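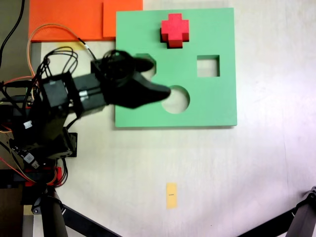
1/ House rules for small robot arms, a thread

I've been asked three times this month to share the rules we use when we run a little tabletop arm on a shape sorter. They live on one sheet of paper and the sheet is ugly, so I'm typing them out properly. Grab a coffee, there are a bunch!

2/ Rule one is the oldest. Power cutoff within reach of the person who's watching, and the person watching does nothing else. No phone, no "I'll just fix this one line of code." If you want to code, stop the arm, then code. I used to be terrible at this one.

3/ Rule two: hands out while the motors are live. Yes, even with hobby servos. People see a small arm and treat it like a toy (I get it, it's grabbing a cross and trying to put it in a cross-shaped hole) but those fingers close on whatever is between them and they don't care if it's foam or your thumbnail.

4/ Rule three, and this is where I get boring: CABLES. Before any run, move the arm by hand, power off, through the whole reach you plan to use. Watch every loop. Does it snag at the elbow? Does it pull tight at the wrist? Does it drag across the thing you're trying to pick up? If any answer is yes, re-route and do it all again.

5/ I'm also the person who goes on about slack. Too little and you yank a connector out mid-run. Too much and it droops into the work. My habit is to leave enough for the farthest reach plus a bit, then tie it near the joint and never in the middle of a link. Other people do it differently and their robots are fine, so, you know, grain of salt.

6/ The side view is the one I check cables from. Looking straight down, everything seems tidy and you have no idea how low a wire hangs.

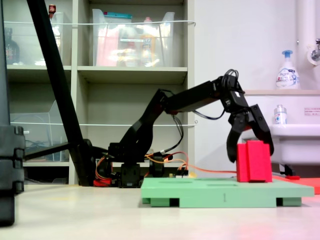
Open gripper, red block between the fingers, wires under the forearm.

7/ Rule four is about the gripper. Start open. End open. If the program crashes, the default is stop and hold, and then a human decides about letting go. We argued over that for ages in Odville, and the people who wanted "always release" had decent reasons too. With a light block it hardly matters. With anything heavy or breakable I want it held until I've got something under it.

8/ Rule five: mark where things go. A scrap of tape is plenty. If the board creeps over a little between tries, your notes mean nothing, and you'll spend an evening blaming the software. Ask me how I know. Put your tape down before the first try and check against it before every single one after that.

9/ Rule six, decide what counts as a success BEFORE you start. Is the piece through the hole? Resting in it crooked? Touching the right hole? Write it down in one sentence. The Tramden checklist I learned from has 22 lines and this is the only one I've ever seen people skip completely.

10/ My own sentence for the sorter: "piece is in its matching hole, gripper is clear, nobody touched anything." If somebody nudged the board, the try gets logged as void. It doesn't get logged as a pass with a little star next to it. No stars!!

11/ Rule seven: log every try, including the embarrassing ones. My sheet for Ovetti has 80 rows per page, and on the first page 27 of them were failures. That page has been more use to me than any of the pretty ones, because I could see it was nearly always the same shape at the same angle.

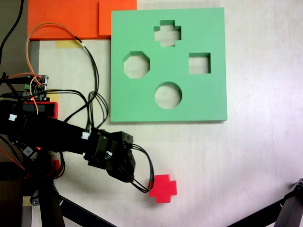 Bhutto replied: Agree on logging everything, but I'd put "change one thing at a time" above it. A perfect log of runs where you moved the board AND swapped the piece AND slowed the arm down can't tell you much.

12/ Okay yes, that's a good one and it's going on the sheet as rule eight. I break it constantly when I'm tired, usually by bumping the speed while I'm "only" changing the grip height.

13/ Speaking of speed: first run of the day is slow, always, even if last night's was flawless. Stuff gets bumped. Screws back out. One slow pass costs you a minute.

14/ Last rule is shutdown. Park the arm low so it has nowhere to drop when the torque goes off, THEN cut power, then pick up the pieces. I'll post the cleaned-up sheet once I've squeezed rule eight onto it, so send me yours if you have one!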